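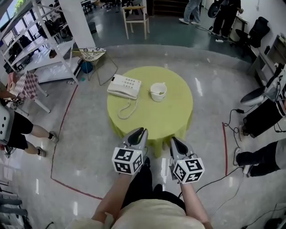 Can a Robot Hand Pick Up a Phone?

You have probably seen a video of a robot doing something amazing. Maybe it folded a shirt or poured a drink. The music was good, the robot looked smart, and the video ended before anything went wrong.

This page is about the slow part that comes before those videos, when people try out robot hands to see which ones are any use. When somebody tells you a robot hand is "just like yours," you should ask a few questions. We'll give you some to ask.

What is a gripper?

Engineers usually don't say "hand." They say gripper. Many grippers have only two fingers, and the fingers open and close like kitchen tongs.

You can hold a gripper yourself, one in each fist, and do a chore with it. The person at the green table has two light gray ones with black pads on the fingertips. The jobs are waiting on the tablecloth: a desk telephone with a curly cord, and a white cup with a little spoon in it.

Why would a person do a robot's chores? The idea is that a robot can learn by copying. People do the same job over and over with grippers in their hands, the movements get saved, and a computer looks for the pattern. Does it work? Sometimes. It depends a lot on the chore.

What are the cubes for?

Each gripper carries a white cube with blocky black squares printed on it. The squares are called markers. They look a bit like the codes you scan for a menu, but they do a different job. A camera that spots a marker can figure out where it is and which way it is turned. Since the cube is fixed to the gripper, the computer then knows where the gripper is too.

That's clever, but it has a weak spot. A camera can't read a marker it can't see. Put your arm in the way, or turn your wrist so the printed sides are hidden, and the computer may have to guess. A cube has several sides so that at least one has a good chance of facing a camera. A good chance is still only a chance.

Why a telephone?

If you have never used a desk phone, ask a grandparent. The part you talk into is called the handset, and you lift it off to answer.

For you, that takes a second. For two padded fingers it is a nasty little problem. The handset is long, so if you grab it near one end, the other end droops. The cord pulls back. And when you are done it has to go back in the right spot, or the phone stays off the hook and nobody can call you.

The spoon might be worse. It is thin and it slides around in the cup. Pinch too lightly and it slips. Pinch and pull sideways and the cup can come along.

A fair test and an unfair one

Suppose two companies each sell a gripper. We'll call them the Tustby and the Horen. The Tustby ad says, "Picks up anything!" The Horen ad says, "Our gripper picked up a spoon 60 times!"

Which one should you buy? Neither ad tells you enough. "Anything" is a silly word. Does it include a wet grape? And 60 times sounds great until you ask how many tries it took. If it took 60 tries, wonderful. If it took 3000, that gripper dropped the spoon almost every time.

To make the test fair, you keep everything the same except the gripper. Same cup, same spoon, same starting place, same person. Even then, watch out — people get better with practice. If you always test the Horen second, it may look better only because your hands have warmed up. Switch the order halfway through.

Try it at home

You need two pairs of kitchen tongs, a plastic cup, a teaspoon, and a friend to keep score. Ask a grown-up before you borrow the tongs.

1. Put the spoon in the cup and set the cup on a table.
2. Hold one pair of tongs in each hand. No fingers allowed!
3. Take the spoon out, lay it on the table, then put it back in the cup.
4. Do this 11 times. Your friend writes down every try, the bad ones too.
5. Wrap rubber bands around the tips of the tongs and do it all again.

Did the rubber bands help? Don't say yes just because they were supposed to. Look at the score sheet.

Questions to ask about any robot video

How many tries did it take?
Was a person steering the robot?
Has the video been sped up?
What happens if you move the cup a little to the left?

If the people who made the video can answer all four, they may really have something. If they change the subject, keep your hand on your own spoon for now.

Written by Ebere Adeyemi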